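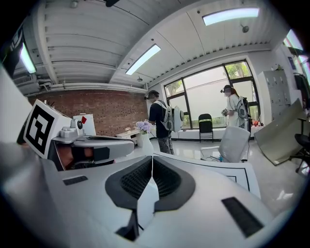 Chapter 6
Friction

Push a heavy box across a floor and two things are plain. The box resists at first, and once it is sliding it takes less effort to keep it going. Both facts come from friction, the force that acts between two surfaces in contact and opposes their sliding over each other.

In Chapter 2 we drew force diagrams for objects on smooth surfaces and left friction out. From this point on we put it in. The method is the same as before, with one more arrow on the diagram, drawn parallel to the surface.

6.1 Where friction comes from

A surface that feels flat to the hand is uneven when seen under a microscope. When two surfaces are pressed together, they touch only at their high spots, and the real area of contact is a small part of the area you would measure with a ruler. At these spots the materials stick to each other. To slide one surface along the other, the small bonds must be broken again and again.

Pressing harder flattens the high spots and increases the real area of contact. This is why friction grows with the normal force, the force with which each surface pushes squarely on the other. For many pairs of dry, hard materials, doubling the normal force doubles the friction. Soft materials such as rubber follow the rule less closely, and we return to them at the end of the chapter.

6.2 Static and kinetic friction

Static friction acts when there is no sliding. It has no single value. If you push a crate with a force of 8 newtons and it stays put on a level floor, static friction is 8 newtons in the opposite direction. Push harder and it rises to match, up to a limit. Past that limit the crate moves.

Kinetic friction acts during sliding. For most pairs of surfaces it is smaller than the greatest static friction, and at ordinary speeds it changes little with speed.

Suppose a crate with a weight of 300 newtons rests on a level floor, and the coefficient of static friction is 0.4. The normal force equals the weight, so the greatest static friction is 0.4 times 300, or 120 newtons. A level push of 100 newtons will not start the crate. A push of 130 newtons will.

Key terms: normal force, static friction, kinetic friction, coefficient of friction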